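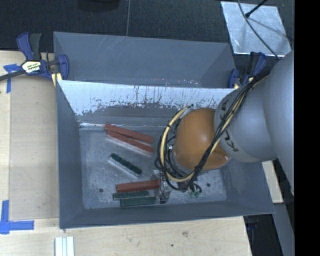 Old bin, front compartment, red and green blocks on the floor of it.

3/19/24, workshop Rullbridge

Bin and blocks, continued from the last page.

Today I wanted to finish two things: the surface of the bin, and the block list for Padum. The first is half finished and the second is finished except for the part which is not in our hands.

Bin

I took out everything and looked at the metal with the hand lamp from low on the side. The divider is the worst place. The slope is still bright on the top, but there are dark scratches running down it, and streaks, and at the lower edge the bright surface goes over into gray patches without a clean line. I passed a fingernail over the scratches. Most of them I can't feel. Three I can feel, all in the middle third. I marked them with the wax pencil and then understood that the wax pencil leaves also a dark line, so I removed the marks again with alcohol and made a sketch instead. The sketch is in the folder, please don't use it for measuring, it is not to scale.

Floor of the front compartment: dull, with lighter worn places. I think the worn places are where the blocks are pushed most often, but I have no old photo to compare with. Selina thinks it was like this when we got the bin. Possible. From now on I will write down the state each month so we don't have this discussion again in April.

The rear compartment is much better. A few thin scuffs near the top of the wall, and that is all I found worth writing. We almost never put anything in there.

The two small holes in the floor: I checked the edges with a cotton swab and the cotton caught on the left one, so there is a burr. I took it off with a small round file, five or six strokes, and the cotton passes now. The right one was fine and I left it. I still don't know what the holes were made for. Svenja asked if we should close them. I would say no, they are small against the blocks and nothing can fall through.

Cleaning test. I tried only on a small corner of the floor, left front, because I didn't want to change the whole surface before somebody agrees.
- Warm water with dish soap, soft sponge: takes away the dust and some gray film. The cloth was quite dirty after.
- Alcohol: no more came off.
- Abrasive paper, 200 grit, with light pressure: the patches go away, but now the corner is brighter than the rest and you see it immediately when you come in the door. I am sorry about this. It was a bigger corner than I planned.

So the question is, do we sand the whole floor or do we leave it. My opinion is leave it. If the floor becomes bright like the divider we will have reflections in two places, and already the bright line at the back left edge, just under the divider, disturbs me when I look for a block there. Selina's opinion is that a half sanded floor looks careless when visitors come. Both are true. I wrote to Bachmann and asked if they can give the inside a matte finish, and what it costs. No answer yet.

Blocks

The list that Padum sent with the delivery says 2,496 blocks. Svenja and I counted separately, she the red ones first and I the green ones first, then we exchanged. We both come to 1,265, and I am rather proud that we come to the same number. So it is not a counting mistake from our side. Svenja's idea is that the second half was sent in a separate package and is still on the way. I asked Padum for the shipping papers.

From the blocks that we have, I put 322 to the side. Reasons, in the order how often they happened:
- The color is chipped at a corner, so that the light material comes through. On the pale sides it does not matter, you can't see a chip there.
- One end is not square. I tested by standing the block on the bench plate, and if it leans, out.
- Notches too shallow. This concerns only green ones. Some have them so flat that you can't find them with the thumb.

I want to say that "to the side" does not mean garbage. They are in the low drawer under the vise, in two bags. The leaning ones are good enough for filling and for trying things out. Please don't mix them back. If you take some from there, put a bit of tape on them.

A remark about the lengths. The red ones look longer than the green ones when they lie in the bin, and people have asked me if we have two sizes. We have more than two, the mix is how it was ordered. For the next order I would ask for the sizes to be packed apart, it cost us most of the morning to sort them on the table and there was no space left for the coffee.

How they lie

I poured small handfuls into the front compartment and watched where they end. I did this many times and did not write down every time, so take it as an impression only. Often two blocks of the same color lie close together and nearly parallel, like the two long red ones toward the back left in the photo. I can't explain why the same color, I believe it is only that the eye finds these pairs more easily. Near the front wall they like to lie almost along the wall. A block which lies flat on the front wall is difficult to get with the fingers, I must push it away first with the nail and then pick it up. In the middle it is easy.

With the soap film washed off properly they slide better. After my first washing I did not rinse enough and they stuck a little to the metal. Rinse two times.

Also the noise. When the blocks fall on the floor of the bin the whole table sounds. I put a folded towel under the bin for a test and it was much better, but then the bin stands not level and rocks when you touch the front wall. Took the towel out again. The Prernport people have a thin rubber mat under theirs. I will ask which thickness.

Table: one new dent in the wood near where I turned the bin over. That was me. Next time two persons.

Open points
- Bachmann: price for matte finish inside, and how long they need the bin.
- Padum: shipping papers, missing blocks.
- Prernport: rubber mat, thickness.
- Svenja: decide about the sanded corner together with Selina. I do whatever you two say.
- Me: new cotton swabs, the box is empty. File goes back in the second drawer, I have it still in my coat.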